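Home Features Interviews Podcast About Search

Will a robot do my dishes? I asked someone who'd know

I got Lamai Srithong on the phone on a Sunday, which was rude of me, and she was (what else?) cleaning her kitchen. "By hand," she said. "Write that down."

Lamai tests two-armed robots at Ninemora, and I'd called with the question my mother asks me every week: can they tidy up yet?

"They can tidy up a little, slowly, on a table I've already cleared," she told me. "Your mother's table? No."

Her team works with toy food and ordinary tableware, picking things up and putting them into other things, all day long. I said that sounded kind of restful! She laughed for quite a while. In February they logged 2,361 tries, and she watched an awful lot of them herself.

So what's hard about it? I figured heavy stuff. Nope. "Rims," she said. "You come down a finger's width off and you're pushing the bowl across the table." Soft things bother her too, and shiny things, and anything that rolls. Her colleague Murali Chacko once spent 38 minutes on a single spoon, and he's the patient one.

Toy food and tableware on the black table at Ninemora
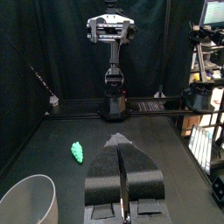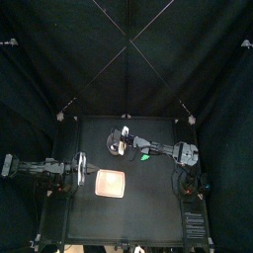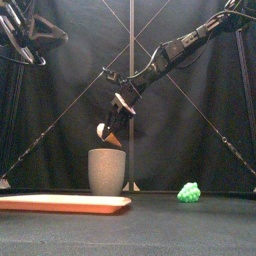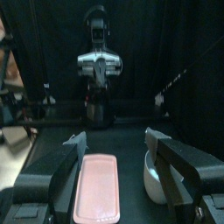 I asked about shops next, because my brother-in-law stocks shelves nights and worries about it. Lamai was more careful there. A shelf where every box is the same size and faces front is a much friendlier place for a machine than a sink, she said, and she expects to see more of that work go. "But then a customer puts a yogurt back with the cereal. Who fixes that? A person, for a good long time."

And the dishes? She'd trust an arm to clear one plastic cup from an empty counter while she stood next to it. Glass, no. Her grandmother's plates, "absolutely not, are you kidding?"

Then I heard the faucet go on again and she said she had a pan to get back to, so I let her go.

Recent interviews
Devendra Shakya on fixing elevators
Do-yoon Ma packs 200 lunches before 7 a.m.
Rodrigo Sequeira and his 1,010 door keys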